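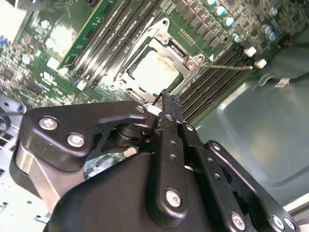

Cell 2 at Kalomholm, wrist camera view. Gripper fingertip at the lower edge of the CPU socket, retention frame open.

Visit report: Kalomholm board disassembly line
Visit date: 3/11/26
Prepared for: Cledell equipment planning group
Host: Katalin Orbán, process lead, Kalomholm
Attending from Cledell: Justinas Eglītis, maintenance; the author, capital planning

Purpose

Cledell has a line item in next year's capital plan for automated handling of retired server boards. The amount was entered in February from a single supplier quote and has not been checked against a running installation. Kalomholm has run two arm cells on this work long enough to have maintenance records, and agreed to show us both. We wanted three numbers: cost per installed cell with everything included, boards per shift with one attendant, and annual spend on wear parts. We came back with two of the three. See Open items.

Site and layout

The line is in the north bay of the main building. Chassis arrive on carts from teardown with the lids, drives, and power supplies already out. Heatsinks are removed by hand at a bench before the cells. Orbán does not plan to automate that step. Dried thermal compound makes the pull force vary too much from unit to unit, and a person with a plastic wedge is faster than anything they priced.

Cell 1 does memory. Cell 2 does socket work: lever, retention frame, processor lift, and socket inspection. Each cell has one arm on a pedestal, a two-position cart dock, a fixed overhead camera, and a small camera at the wrist. The cells share one electrical cabinet. Eglītis noted that a lockout on either cell takes down both, and that we should specify separate disconnects. The cost difference at purchase is small compared with a retrofit.

Floor loading was not an issue for them. Our mezzanine is a different matter and needs a structural check before anyone commits to that location.

Process as observed

We watched Cell 2 for most of the morning. The board stays in its chassis. This was a deliberate choice and it drives a good part of the equipment cost. Removing the board first would give better access and permit a simpler fixture, but it adds a manual step and a second handling operation. Kalomholm decided to keep the board in the tray and pay for a slimmer finger and more reach.

Access around the socket is tight. On the dual-bank boards there are memory slots on both sides, and the finger has to come in between them without touching the slot walls or any module that is still seated. The long finger on the current gripper is narrow and perforated along its length. The holes allow tips and spacers to be bolted at different heights. Orbán's group uses two of the positions and considers the rest unnecessary.

Chassis do not arrive at a repeatable angle. The dock locates the cart, the cart locates the chassis, and each interface adds slop. The overhead camera gets the coarse position and the wrist camera gets the final approach. An earlier plan called for hard tooling on the dock and no wrist camera. It was dropped after they measured the carts, several of which were bent.

Loose cables are the most common cause of a stop. Teardown is supposed to clip or remove them. When one is lying across the approach path, the cell pauses and calls the attendant. Orbán puts this ahead of vision faults and grip faults combined. Any budget we build should include labor at teardown for cable dressing, which the February estimate left out completely.

Throughput

Cell 2 is rated by the integrator at 20 boards per hour. This is a best-case rate for one board type with no stops. The shift log posted at the cell showed 100 boards for the previous full shift, mixed types, one attendant covering both cells. We were allowed to copy the number but not the log.

For planning, use the logged figure. The integrator's rate assumes carts are always staged, and at Kalomholm the cells wait on teardown for part of every shift. Cledell would have the same problem, possibly worse, given the distance between our teardown area and the proposed location.

Cell 1 runs faster and is usually idle by midafternoon. Orbán said that if she were buying again she would buy one arm with a tool changer and run memory and socket work as two passes. She would put the savings into a second cart dock. Eglītis disagrees. His position is that a tool changer is one more item to fail on a line with no spare arm, and that two identical arms at least give you a source of parts. Both views are recorded here and the decision belongs in the design review.

Gripper and wear parts

The gripper is a linkage type with bolted plates and rubber fingertip pads. The pads are the main consumable. They contact board edges, sockets, and stamped metal all day, and they go rough at the edges first. Kalomholm swaps them on a schedule of 42 operating hours, a figure they reached by shortening the interval until slips stopped showing up in the fault log. The supplier's manual gives a longer interval based on handling cartons.

A pad change takes a few minutes with a hex key. The fasteners are all reachable from the outside with the gripper on the arm. Eglītis confirmed this on the spare unit on the bench and considers it the best feature of the design. He was less satisfied with the pivot joints. He found perceptible play in one linkage of the spare, which had been pulled from service, and asked for the replacement history. Kalomholm buys the linkage as a complete assembly and does not rebuild it. Lead time from the distributor, Shakya, has been uneven. They keep one full gripper and a drawer of pads on the shelf and consider that the minimum.

Recommendation on this point: put a spare gripper in the capital request with the cells. If it goes into the maintenance budget it will be deferred, as happened with the spare spindle for the Kakurdale router.

Inspection step

With the retention frame open, the wrist camera is also used to inspect the socket. The software sorts boards into resale, parts, and scrap. Residue around the socket edges is common and does not by itself cause a reject. Bent contacts do. The sorting software is licensed per cell, per year, and was not in the quote we received in February. Kalomholm paid for it in the first year from project funds and then had to find a home for it in operating expense. We should plan on it as operating expense from the start.

Resale is where the economics are. Orbán was direct that parts and scrap grade alone would not have justified either cell. Before our request goes forward we need an actual grade split from our own incoming material. The Kalomholm mix is mostly from two large fleets with consistent handling. Ours comes from many small pickups and is in worse condition.

Cost items missing from the February estimate

Guarding and area scanner. The quote covered the arm, gripper, and controller only.
Cart dock, two positions. Kalomholm built theirs in-house and would not do so again.
Replacement or straightening of existing carts.
Separate electrical disconnect for each cell.
Spare gripper and initial stock of fingertip pads.
Inspection software license, annual.
Integrator time for each new board type. Kalomholm budgets this as a block of hours and has overspent it.
Cable dressing labor at teardown.
Static control flooring or mats in the cell area, plus grounding checks. Facilities to advise.
Training for two attendants per shift, to cover absences.

The February quote can be kept as the basis for the arm and controller. Everything else should be re-estimated. I would not present a total to finance until the guarding and dock prices are in, as those two are likely to be the largest additions.

Schedule

Kalomholm's first cell took longer to commission than planned. The arm was moving within days of delivery. The remaining time went to board types, lighting, and the cart problem. Lighting deserves its own mention. Bare metal trays and bright retention hardware produced glare that the cameras could not handle under the original overhead fixtures, and the bay lights above both cells were eventually replaced with diffused units. Our proposed location has skylights.

Orbán suggested starting with a single board type and holding it until the attendants are comfortable clearing stops without calling maintenance. She offered to let two of our people work a shift at Kalomholm before we order. Eglītis would like to take her up on it with one mechanic and one operator.

Open items

1. Annual wear parts spend. Orbán can provide pads and gripper assemblies but the two are mixed with other cells in the purchasing system. She will try to separate them. Owner: Eglītis to follow up.
2. Structural check, mezzanine location. Owner: facilities.
3. Grade split on incoming boards. Owner: receiving, sample of 20 carts, method to be agreed before the count starts.
4. Revised quote from Shakya with a spare gripper and a stated lead time on linkage assemblies. Owner: author.
5. One arm with tool changer versus two arms. Both configurations to be priced on the same basis, including downtime. Owner: author and Eglītis.
6. Shadow shift at Kalomholm. Dates to be proposed by Orbán.
7. Second quote for guarding. The Kalomholm guarding supplier no longer covers our area.

Distribution: equipment planning, maintenance, facilities, receiving. The copied shift figure is for internal use and should not be passed to suppliers.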